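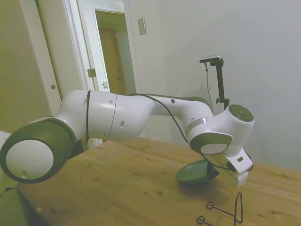 Chapter 5
Where Do the Examples Come From?

Think back to how you learned to pick up a plate. Somebody may have helped your fingers a few times, but mostly you tried, fumbled and tried again, and you did it with hundreds of plates, cups and lids before you stopped having to think about it. A learning robot needs its practice too! In the last chapter we treated the training set as a finished thing, a file you load before the interesting part begins. Now we get to make one, and I think this is the most enjoyable work in the whole book.

We will follow a small project called Wotum, run by Wilmer Espinoza in a workshop in Lurkulgate. The goal sounds modest: teach an arm to handle everyday things on a table. Round, flat objects are a wonderful place to start. A disc lying flat gives the fingers very little to hold. Tip it up on its rim and suddenly there are two faces to grasp, but now it can roll or fall over. Same object, two very different problems, and the arm needs to meet both.

Each try is saved as an episode. An episode holds the camera pictures, the position of every joint and the command sent at each moment, all lined up in time. If the pictures lag even slightly behind the joints, the system learns to close its hand in the wrong place, so Espinoza checks the timing before anything else. In the project's first week he recorded 105 episodes and threw out around 20 percent of them. Most of those had nothing wrong with the motion. The clocks had drifted.

What should change from one episode to the next? Plenty! Move the object, turn it, tilt it, record in the morning and again late in the day when the shadows are long. The Ullthorpe set, which we will use for the exercises, was collected on a single Thursday afternoon, and in Section 5.2 you will see a model trained on it do beautifully until somebody pulls down the blinds.

Before reading on, try this with a partner. Put a saucer on a table and pick it up five times, starting from a different spot each time. Have your partner write down where your thumb lands and which way your wrist turns. Then swap places and compare your notes. Keep the sheet, as you will need it for Section 5.1.

Words to know: episode, demonstration, time stamp, variation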